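Comparing controllers on a desk arm: an interview with Itziar Peñalver

Itziar Peñalver has spent most of the winter swapping control boards on the same small arm. The arm plays chess, slowly, and its job in her workshop is to give each controller an identical task with an obvious pass or fail. She tests for Stendwood, which supplies motion kits to colleges, and she agreed to go through her method and her results so far.

The two controllers under comparison are the Stikell, an eight-channel servo board with its own trajectory planner, and the Adomaitis, a simpler unit that expects the host computer to do the planning. Both drive the same servos through the same wiring. Changing over takes her a quarter of an hour, most of it spent on connectors.

"I wanted one arm and two boards," she says. "If you build two arms you end up measuring the difference between the arms. The printed parts vary, the bolts are done up differently, and then you argue about it for a week."

A chessboard was chosen for its geometry. The squares give a regular grid of targets, and the pieces have different heights, so the approach has to change from one move to the next. A piece that lands across a line counts as a failure, as does any neighbour that is knocked. Peñalver logs the commanded position, the position reported by the servos and the distance from the centre of the square, which she measures by hand with a steel rule.

Each board was given 300 moves, drawn from a fixed list and run in the same order. The Adomaitis produced 43 failures and the Stikell fewer, though she will not publish the second figure until the run has been repeated with the supply voltage logged.

"The first run had a sag in it," she says. "I could see the far squares getting worse through the afternoon. That may be the board or it may be the supply, and I can't separate them from the data I have."
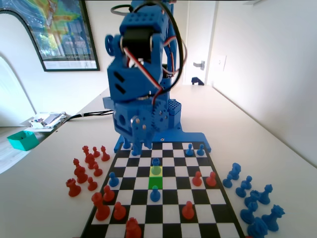 GRONIVERO, March

The workshop is a single room with the arm on a white table. It is built up from blue printed blocks on a flat base plate, with a black servo carried in a bracket near the top and a toothed gear lower down. Peñalver printed the parts herself and has replaced the gear twice.

Backlash in that gear sets the limit on what either controller can do. She measured it at the start and again after each replacement, and she treats any difference between the boards that is smaller than the backlash as no difference. Several of her early results disappeared under that rule.

Wiring has been the other source of trouble. The leads loop over the top of the arm and down one side, and on an earlier layout they pulled against the upper joint at full reach.

"It looked like a tuning problem," she says. "I changed the gains for two days. Then I held the wires up with my hand and the error went away."

She now leaves a larger loop of slack and checks it before each run. She also lets the servos work for ten minutes before logging starts.

On settling time, the planner on the Stikell has a clear advantage. It limits acceleration by default, and the arm stops swinging sooner after a 90 degree turn of the base. The Adomaitis can be made to behave in much the same way, but the limits have to be written into the host program. Her version of that program is 2,385 lines long, including logging.

Her colleague Araceli Olmedo wrote the part that turns a chess move into joint angles, and she prefers the Adomaitis for that reason.

"With the Stikell I send a target and get a path I didn't choose," Olmedo says. "Most of the time it is a good path. When it clips a king I have no way of asking why it went there."

Peñalver accepts the point, but considers it less important for a college bench, where the person using the arm will rarely write a planner. Her draft recommendation is the Stikell for teaching and the Adomaitis for project work.

Neither board reads the servo current well enough to tell whether the arm has hold of a piece. She has asked both makers about this and has had one reply. The repeat run starts on Wednesday, with a bench supply and the same list of moves.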